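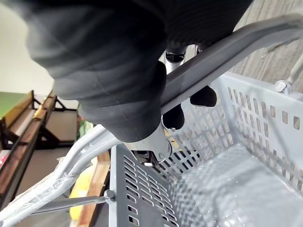 A light grey plastic shopping basket with a dark grey carry handle. Brostcombe stores are replacing their hand baskets this winter.

Supermarket chain Brostcombe will replace the hand baskets in all of its stores starting in December, the company said in a notice to suppliers. The first 200 baskets go to the Mavico Street store, where the old stock has been in use since the store opened.

The replacement is a molded plastic basket made by Sárközi, with slotted walls and a single carry handle. Brostcombe asked for a handle wide enough to be held with a gloved hand and for walls that can be rinsed through without turning the basket over. Capacity is unchanged, so the existing stacking stands at the entrances and behind the checkouts will stay.

Most baskets are withdrawn for handle faults, according to Piroska Kun, who manages store equipment for the chain. The pivot where the handle meets the rim wears first, and a loose pivot lets the handle drop to one side under load. Cracked rims are the second most common fault. Floor damage is rare.

"We were throwing out sound baskets over one bad joint," Kun said. Under the new contract the handle can be ordered separately and fitted in the store with a hand tool.

Sárközi tested sample handles to 300 lift cycles a day over a period of 80 days, using a fixed load of canned goods. Szymon Sikora, a product engineer at the company, said the pivots were checked for play at the end of each week and the baskets were washed between runs. Detailed results have been sent to Brostcombe but not published.

Washing will also change. Baskets are now wiped by hand at closing. From December they will be collected before 7 a.m. and put through a tray washer supplied by Zeltus, then stacked to drain. The washer takes nested baskets only if the handles are folded down, and staff at Mavico Street have been given a one-page instruction sheet on loading.

Withdrawn baskets will be sorted by plastic type and sent for regrinding. Metal parts are to be removed first. Customers who use their own bags or the wheeled carts are not affected.

Dates for the remaining stores have not been set. Kun said the order would depend on the condition of the baskets at each site - stores with the most handle faults will come first.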